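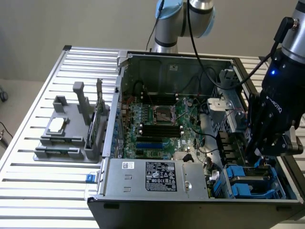
Newsletter > Repair Bench > Autumn items

Old office computers keep finding their way to us, and I must say I have grown very fond of them. When Hendriks cleared out its back office in April we were offered 12 desktop workstations, and those of you who came by the Dromolby workshop that month will remember how hard it was to get to the kettle. They're roomy machines and kind to beginners. Lay one on its side with the case open and there's the whole green motherboard to look at, with the memory slots in two banks above and below the processor socket, and those cheerful blue drive carriers stacked down in the bottom bay. I like to let new folks simply look for a while before anybody picks up a part (it saves a lot of nervous hands!).

We've also become quite devoted to our holders. For years we kept loose boards and chips in saucers and egg cartons, and I won't tell you how many evenings went into hunting for one little thing under the bench. Now every part has a slot or a pocket of its own, with the narrow boards standing up on edge, and you can see at a glance what is still waiting to go back in.
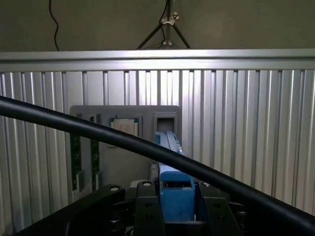
Two narrow green boards in their slots, with a square chip seated near the top of the gray plate.

The next build evening has room for 6 people, and Dineo Tshabalala is keeping the list, so please let her know if you'd like a place. Finished machines go to the Grullmont reading room as before. If you have any spare memory sitting in a drawer at home, do bring it along and we'll see whether it fits.

Last updated: November 8, 2025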